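Gavside Practice Cell: Open Day Demonstration

Software and arm package for training rooms and small workshops
Page updated Nov 28, 2022

The Gavside cell lets a team try out a gripping job in simulation before any hardware is set up. It comes with the simulator, an object library and a control desk for one operator. The library holds 303 household and workshop items, and customers can add their own models.

We showed the cell at our Clutholm site during the August open day. Nearly 80 people came through, most of them from packing firms and technical colleges. Sipho Rampersad ran the control desk in the morning and Mamta Sandhu took over after lunch. Visitors could book a turn of 4 minutes at the controls.

What is supplied
Simulator license, one seat
Control desk with two hand controllers
Object library on drive
Setup guide and one day of training at Clutholm or Udton

Part number: 991
Lead time: on request

Visitors asked most often about clutter. The simulator allows objects to be placed close together, and the operator can change the camera view at any point. Sessions are saved and can be played back at normal or half speed.
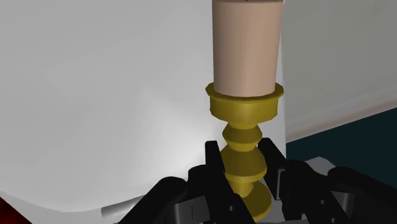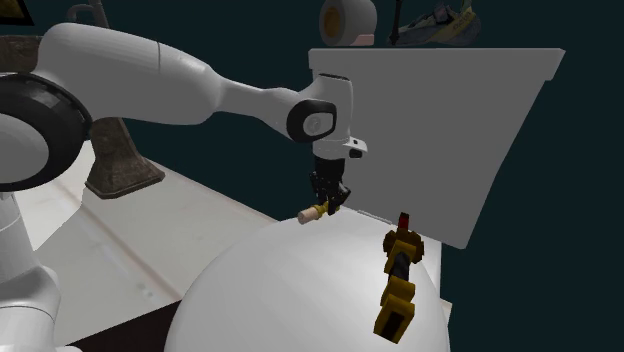
Gavside simulator, Clutholm open day

Grip position is set by the operator and can be changed between attempts. Harish Ahuja, who wrote the training material, starts new users on upright objects and has them practice the approach slowly. A candlestick like the yellow one, with its bulges and narrow waists, gives them several places to hold, and the black fingers are on the stem, well below the candle. Small items come later in the course. Users should finish the first two exercises before they change the grip force settings.

The next demonstration will be at Udton. Places are free but must be booked. To reserve a turn at the desk or ask for a price, write to Bimla Gautam in the sales office and include the type of parts you handle. Existing Suominen desk owners can order the software on its own.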